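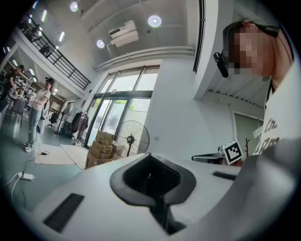 Trerkby Hall opened its ground floor again on 27 May 2013, after a winter of painting and floor repairs. This page collects notes and captions from the first months, arranged by part of the building. The main room kept its double-height ceiling, and it is as bright as it was before the work. We left the slatted white ceiling over the lower section alone, apart from washing it. The pale green-gray door with the lighter trim stayed too, and so did the reddish-brown wooden coat stand with the thin hooks. Everything else on the ground floor was moved at least once.

Main room
The floor area is 3,341 square feet, counting the lower section. The old boards were sanded and given two coats of oil. Three boards by the north wall had to be replaced and are still a little lighter than the rest.

Doors
One color was used for all the inside doors on this floor. It was mixed at Reltell Paint from a chip taken off the old pantry door. A spare can is kept under the stairs for touch-ups.

Coat stand
Bought at the Manríquez estate sale along with two benches. It is fine for jackets and scarves. Heavy winter coats should go on the rail in the hallway, which was put up in October.

Tables
There are 24 folding tables, stored on two carts. Please stack them with the tops facing each other so the finish does not get scratched. The carts go back in the closet with the wheels locked.

Chairs
We own 200 stacking chairs. Stacks should be no higher than eight. Chairs with a loose back go to the workshop with a strip of tape on the seat.

Kitchen
New counters and a deeper sink. The Serholm range was cleaned and put back in the same spot. The left rear burner is slow to light. Cups are on the open shelf, and plates are in the cabinet next to the window.

Upstairs gallery
Not finished. The railing has been primed and needs a top coat. Total cost for the railing so far is $2,333, including the new posts. The stairs stay roped off for now.

Back hallway
Lost and found is in the blue bin by the meter closet. It is emptied at the end of each month. Captions for the garden and the parking lot will be added to this page after the paving is done.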